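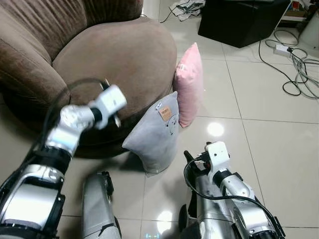 **La sala de lectura de Skoltalura estrena butaca y busca tapicero para las demás**

9 de abril de 2023

La asociación vecinal Skoltalura ha incorporado a su sala de lectura una butaca redonda de terciopelo marrón, con el respaldo curvo y un asiento circular grueso. La pieza es una donación de Nernico, la tienda de muebles de la calle Mayor, que la tenía en exposición y la retiró al renovar el escaparate.

La sala, en la planta baja del edificio Privalel, cerró en agosto por obras en el suelo y reabrió después con la mitad de los asientos. Los antiguos sillones estaban guardados en el sótano, varios de ellos con la tela rota. La asociación calculó entonces que retapizarlos costaría 394 euros y decidió dejarlo para más adelante. Con el dinero disponible se compraron sillas plegables, que siguen en uso.

La nueva butaca se acompaña de cojines donados por los propios vecinos, entre ellos uno rosa claro y otro gris con una cara de dibujo en trazo fino. Se pueden usar tanto en el asiento como en el suelo, donde suelen sentarse los más pequeños durante el cuentacuentos.

Sum-yee Lau, responsable de la sala, explica que la butaca se eligió por la forma. "El respaldo rodea bastante y se lee a gusto. Además no tiene esquinas, y aquí los niños pasan corriendo", señala. La asociación había recibido también la oferta de un sofá de dos plazas, pero no cabía sin mover las estanterías.

El terciopelo exige algo más de cuidado que las sillas plegables. Las normas que se han colgado junto a la entrada piden no comer ni beber en la butaca y no dejar encima abrigos mojados. Para el polvo se recomienda un paño blanco de algodón, seco, pasado de arriba abajo siguiendo las costuras verticales del respaldo. Las manchas deben comunicarse al turno de tarde, que tiene el producto de limpieza.
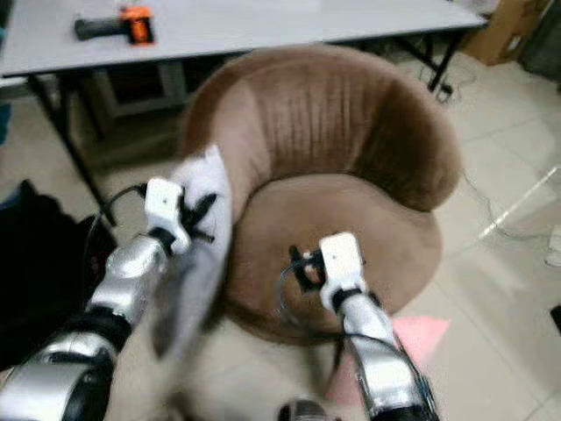

El paño se lava después de cada uso y se guarda en el armario de la sala. Lau pide que no se sustituya por toallitas húmedas - en una prueba hecha con otro cojín dejaron cerco - y que no se cepille la tela en seco con cepillos duros. El suelo de baldosa clara se friega con la butaca apartada, y no se vuelve a colocar hasta que está seco.

También se ha acordado un turno de uso. Cuando haya personas esperando, cada lector podrá ocupar la butaca durante un máximo de 64 minutos, el mismo límite que ya se aplicaba a los ordenadores. La cifra sale del sistema de reservas Yu, que reparte la tarde en tramos iguales y no permite redondearlos. Varios socios han pedido que se cambie, y la cuestión se tratará en la próxima reunión. Los mayores que acuden a leer la prensa por la mañana no tendrán que reservar.

Queda pendiente el arreglo de los sillones del sótano. La asociación ha subido ya dos para que los vea un profesional y quiere tener presupuesto antes del verano. Se aceptan propuestas de tapiceros del barrio, que pueden pasar a ver las piezas en horario de apertura. La tela no tiene que ser igual a la de la butaca nueva, aunque se prefiere un tono marrón o beige.

Quien quiera donar cojines puede llevarlos al mostrador de la sala a partir de las 5 de la tarde. Deben estar limpios y tener funda desmontable. De momento no se recogen mantas ni alfombras, por falta de espacio para guardarlas.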